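Grenville Self Storage: Frequently Asked Questions

What sizes do you have?

Units at the Grenville building come in four sizes, from a closet of 25 square feet up to 260 square feet. The largest will take the contents of a three-bedroom house if you stack carefully. The Alvarado Street building has the two smaller sizes only.

How do I reserve a unit?

Call the office or stop by the front desk. We hold a unit for seven days without a deposit. After that it goes back on the list.

What do I need to bring?

A photo ID and a card or bank account for the monthly payment. If you are renting for a business, bring something with the business name and address on it.

How much is the deposit?

$60 for any size. It is returned to the same card within two weeks of move-out if the unit is swept and empty.

When can I get in?

Gate hours are 6 a.m. to 10 p.m. The office closes at 5 p.m. Your gate code works only at the building where you rent, so if you have units at both, you will have two codes.

Is the building heated?

The ground floor at Grenville is heated and cooled. The upper floor is heated only. Alvarado Street has neither, and we don't suggest it for pianos, paintings or anything with glue joints.

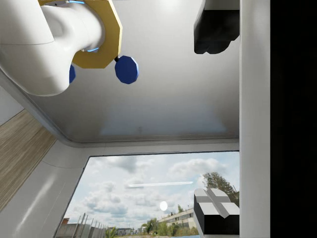 Can I store a car?

Yes, in the drive-up units at Grenville. We need a copy of the registration and proof of insurance. Please put a drip pan under the engine. Fuel cans must go home with you.

What can't I store?

Food, plants, animals, propane tanks, fireworks, paint thinner and tires without rims. You also can't live or sleep in a unit, or run a business from one.

Do you insure my things?

No. Your homeowner's or renter's policy may cover them, so check with your agent first. We ask for proof of coverage within 30 days of move-in.

What happens if I pay late?

Rent is due on the first. There is a five-day grace period, then a $20 fee. After 30 days the gate code stops working until the balance is paid. If you know a payment will be late, call before the fifth and ask for Tuncay Uçar, the office manager.

How do I move out?

Give us ten days' notice in writing. Take your lock off, sweep the floor and leave the door closed. Partial months are not refunded.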